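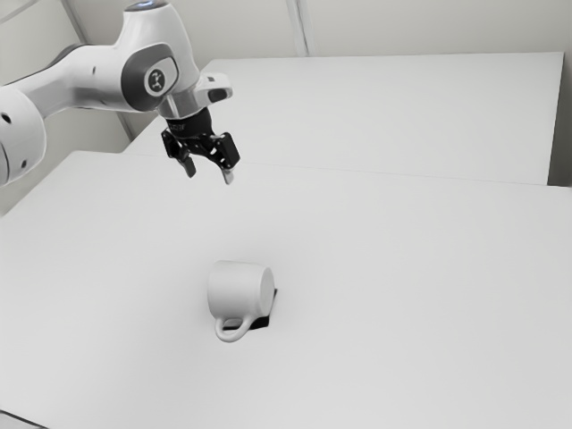 Sim view, mug on its side, gripper open above the table.

September, 16:40

Today I continued with the grasp planner for the lying mug. The upright mug is fine since last week, so I left these settings alone and worked only on the case where the rim points to the side.

First problem: the planner still prefers the handle. With the mug lying like this the handle is low, and the fingers would have to go almost into the table. I added a penalty for any grasp with a fingertip under the handle centre. I ran 150 seeds before and the same seeds after. The handle grasps are now rare, but planning is slower, and I want to look at the profile before I blame the collision check.

Second problem: the black pad under the base end. In the scene file it had no collision shape, so the mug mesh was settling through it by 6 mm. I gave it a simple box. Please pull before you run anything, otherwise your poses will not match mine.

Faustine Mallet asked if we can raise the sampler from 300 to 600 candidates. I tried it once on my machine and the memory was all right. I did not commit it.

To do:
- approach direction across the body, wrist turned
- same test with the Grunau controller branch
- write to Jostunside about the wrist limits in the model file, the sign looks wrong to me

Logs are in the Dramville folder, under mug_side.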